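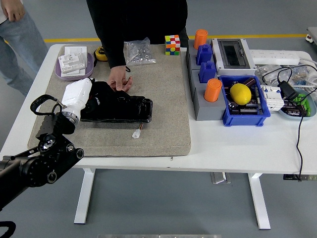

Sorting a box of mixed electrical bits, what do you keep together?

Posted by Murdo MacLeish, July 9, 2021

Hello all. I've finally cleared a bench so I can go through the odds and ends left over from doing up our house, and I've got stuck almost straight away. I'm fine with the obvious stuff. Wall switch plates go in a tray together, little nuts stay in their bag, tape measure lives wherever I last put it down. It's everything else!

I've got a blue bin of old circuit boards and components, a breaker module, a power strip, a white enclosure box with a dark see-through window, and then a clutter of tangled black cables and coiled white cords. There's also a long bundle still done up in black plastic with a bit of wire and a white connector poking out, and I haven't the faintest idea what that was bought for. Possibly something to do with the outside light, possibly not.

My wife would like the bench back (the lemon in with the circuit boards is hers, or the Rubik's cube is, we each blame the other). Do I sort by what a thing is, or by which job it goes with? I started with type, but then the switch plates end up miles from their screws. And is there any point hanging on to the boards? Most came out of a Kolero heating controller we took off the wall in 2011. I have a shelf in the hall cupboard and that's my lot, so please don't tell me to build a shed.

From jastivness_jean

By job, every time! I did mine by type first, with lovely labels and everything, and then whenever I wanted to change one socket I had five boxes open on the stairs. Now it's all in freezer bags by room. "Kitchen", "back bedroom", "loft", and one called "anywhere" for the stuff that fits all over the house. Plates, screws and any spare switch go in the same bag, and I squeeze the air out so they stack.

Cables are the exception, I'd keep those apart from everything. Pull them out one at a time from the loose end (don't yank, you'll only tighten it), coil each one about the width of your hand and do it up with a bit of masking tape folded over so there's a flag to write on. If you've got a power adapter and you know what it belongs to, write that on it tonight, while you still remember. I have a drawer of adapters I was certain I'd recognise.

The mystery bundle: open it. You can't file a thing you can't name. If you still don't know once it's unwrapped, put a date on it and give it till October.

From Tam at the allotments

bin the boards

From Kaushik_spares

Please don't put them in the household bin! They count as small electricals and most council tips have a cage or skip for that sort of thing. Ours takes cables too. Ring first and ask, as some want you to book.

I'd keep a board only if the unit it came out of is still on your wall. A controller that was taken down ten years ago isn't coming back, so those can go.

The breaker I'd be stricter about. If you don't know its history I wouldn't ever fit it, and it has to be the right sort for your consumer unit anyway, so that's one for an electrician and not a spare in the useful sense. Same with the power strip: have a good look at the lead and the plug for nicks or scorching, and if there's anything you don't like the look of, get rid.

The enclosure box I'd hang on to, mind. I'd put the nuts and small screws inside it and stand it at the end of your shelf. I use an old Brileo biscuit tin for mine but you can see what you've got through a window, so you're already ahead of me.

And take the lemon out before it goes soft, it'll get into everything.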